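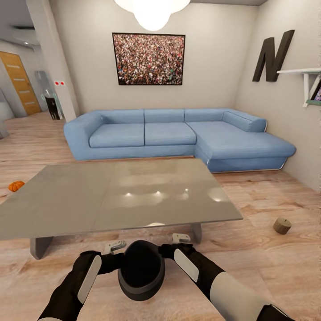 Figure 4.1 A living room with a blue sectional sofa and a large gray coffee table. The sofa is usually the largest single purchase in a room of this kind.

Chapter 4
Planning and Furnishing the Living Room

Key terms: traffic path, conversation area, focal point, scale, clearance, floor plan, task lighting, general lighting

After studying this chapter, you will be able to:
measure a room and draw its floor plan to scale
mark the traffic paths through a room
choose seating that fits the size of the room and the number of people who use it
prepare a furnishing budget and compare it with actual prices

Introduction

The living room does more jobs than any other room in the home. People read there, watch television, talk, fold clothes, do homework and sometimes sleep there when relatives visit. A bedroom or a kitchen has a main purpose that settles most of the questions about its layout. The living room does not, and the people who share it often want different things from it at the same hour of the day.

In Chapter 3 you studied how a household lists its needs before it spends money. The same method applies here. Before any furniture is chosen, write down who uses the room, what they do in it, and when. A household with two small children needs open floor. A retired couple may need firm chairs with high arms and a lamp beside each one. Keep the list, as you will use it in the budget exercise at the end of the chapter.

4.1 Measuring the Room

Begin with the length and width of the floor, taken along the baseboards. Measure each wall a second time and write down both results. Next, record the position and width of every door and window, the direction in which each door swings, and the location of electrical outlets, heating vents and radiators. Note the height of the window sills too. A sofa with a tall back will cover part of a low window, and many people find this out on delivery day.

Draw the plan on graph paper at a scale of 1/4 inch to 1 foot. Cut pieces of colored paper to the same scale for each item of furniture. Moving paper is easier than moving a sofa, and several layouts can be tried in a few minutes.

Measure the way into the building as well: the front door, the hallway, the stairs and any turn on a landing. Large sectional sofas are normally shipped in two or more pieces, and the size of each piece is given on the product sheet.

4.2 Traffic Paths

A traffic path is the route people take through a room from one door to another. Main paths should be at least 36 inches wide. The space between a sofa and a coffee table can be narrower, and 14 to 18 inches is the usual range - close enough to reach a cup, wide enough to walk past someone's knees.

When a traffic path cuts through the middle of a conversation area, people who are seated are interrupted each time someone crosses. Turning the sofa so that its back faces the path often solves the problem without any new furniture.

4.3 The Cost of Furnishing

Prices for similar goods vary a great deal, and the price on the tag is seldom the whole cost. Delivery, assembly, sales tax and removal of an old item may all be added. Consider a household in the town of Nulldale that has set aside money for a sofa. Two local stores offer sectionals of the same length:

Delorme, Model A: $1,218 including delivery and assembly
Prullex, Model B: $1,227 including delivery, assembly and a washable cover

The difference is $9. On price alone the first sofa is cheaper, but a replacement cover bought later would cost far more than that. The household also has $400 for a coffee table and lamps. If it goes over budget on the sofa, the money has to come out of this second amount, and the room may end up with good seating and poor light.

Sales follow a yearly pattern in many areas. In this example, both stores lower their prices in July to make room for fall stock. A buyer who can wait should ask about the date of the next sale and whether floor models are included. Read the return policy before paying - some stores do not take back upholstered goods once they have been delivered.

Activity 4A

Choose a living room you are allowed to measure. Draw its floor plan to scale, show the doors and windows, and mark the main traffic paths with a dotted line. Then prepare two different furniture layouts for the same room. Write a short paragraph for each, stating which users from your list it suits best.

Bring both plans to class. You will need them for Section 4.4, General Lighting and Task Lighting.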